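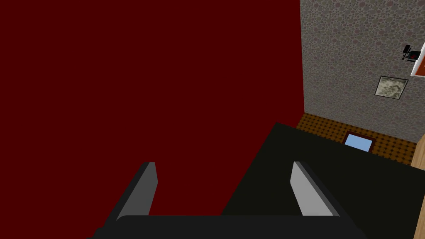
*Fig. 16. Wrist view, fingers open.*

## 7. Running the Clatarora simulator on open day

1. Start Ki first, then Clatarora. In the other order you get a grey window and an audience.
2. Load the Riratov house and choose **Door, two-arm**.
3. Set the visitor timer to 600 seconds. They will ask for longer.

**Caution:** Do not drag the body slider while the gripper is on the handle.
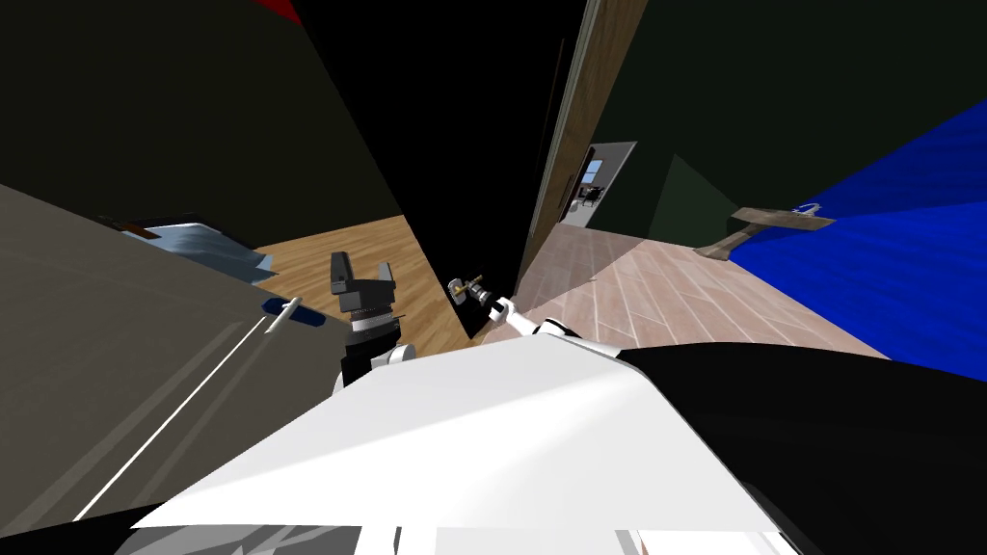 Nalside wrote back after the September open day that their visitors cared far less about the door than about who was steering, so could the manual please say to announce it before the run begins. It now does; see step 4.

4. Announce whether the run is scripted or driven by hand.
5. Switch to the body view and press **Run**.

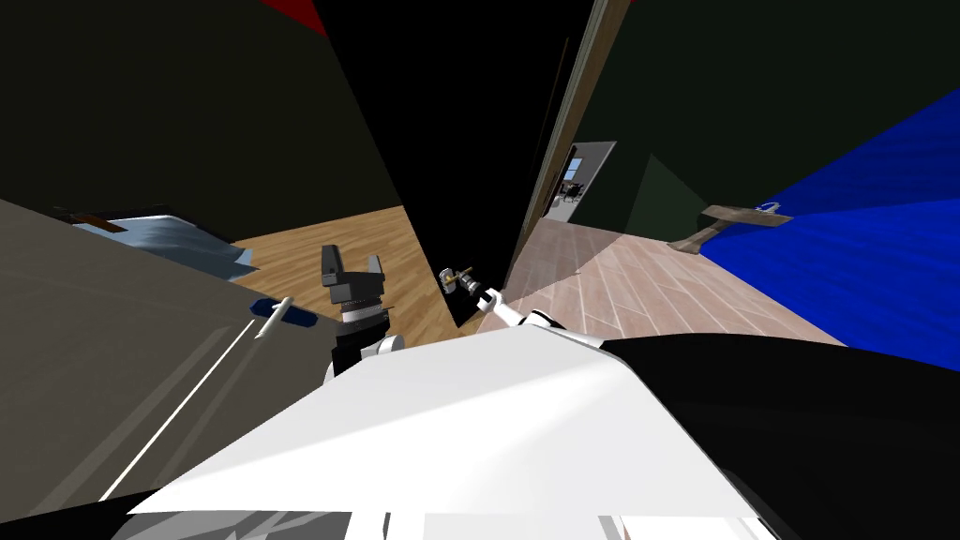
Keep your commentary short — the robot is slow enough without narration. If a visitor loses track of the arms, point out that the right one is at the knob and the left gripper is the dark one on the silver ring. Colour works better than "left" with people facing you.

6. For the second demonstration, choose **Cylinder, wrist view** and dim the hall lights.

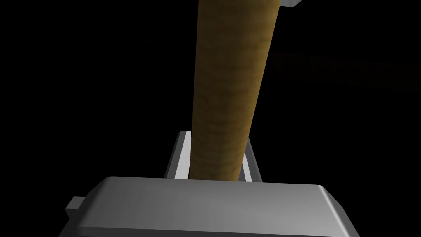 7. Press **Reset** between groups and wait for 2 beeps.

**Note:** Ki saves every run under a four-digit code. Run 1928 is the practice file. Please stop deleting it.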